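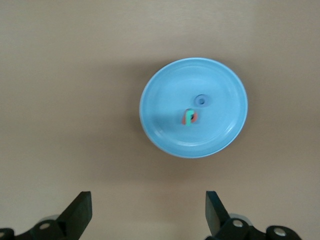 By Halldóra Kvaran
September
14 comments | 37 shares

Dolores Gallagher makes me a cup of tea before she'll talk about the arms. She has worked at Ferden for most of her adult life, packing small parts into kits, and she says people who come to ask about automation always want her to be either furious or thrilled.

"I'm neither, love. I'm busy," she says, and pushes the biscuits over.

Ferden moulds little plastic bits for toys and craft sets, and until last winter every one of the 648 kits in a day's run was laid out by hand. Now the plates go to a pair of robot arms from Gevemard first, and Dolores and the others take over from there. I'd expected a huge noisy cage. The bench is a plain beige table, and the arm's two flat black fingers hover by a blue plate with one tiny red and green piece on it, no bigger than a fingertip. I found myself holding my breath!

"Everyone does that," says Dolores. "I did it for a week. You stand there willing it on, like watching a toddler with a spoon."

So what does she do all day now? More looking, she tells me, and a lot more walking. She used to sit at one station with the radio on and her hands going. These days she sets out plates, checks what comes off the bench and sorts out anything the arms have left behind. She has also learned to change the finger plates, a job she is plainly proud of (she showed me her own hex keys, in a pencil case).

"My wrists are better, I'll give it that. I was waking up with them at night. But I miss the chat. There were six of us round a table and you knew everybody's business. Now you're up and down, and you catch people by the kettle."

Did anyone lose their job? She takes a while over this one. Two people left and weren't replaced, and she thinks that ought to be said out loud. The rest had 60 hours of training, spread over the spring, and a small pay rise that she calls "nice, but I haven't booked a cruise". The kit planning moved on to a program called Rernura at the same time, and she has far more to say against that than against the arms - mostly to do with passwords.

What she pushed for, and got, was a say in the speed. The first settings had plates arriving quicker than anyone could check them, so she went to the office and asked the manager to come and do an hour of it himself.

"He did over half of it, fair play to him. Then he went off and had it slowed down."

I ask whether she'd go back to the old table. Some Saturdays, she says, when the overtime crowd is in and there's a bit of a laugh going, she would. On a Monday with her wrists the way they were, no chance. Then she looks at the clock, rinses both our mugs and goes to put out the next lot of plates.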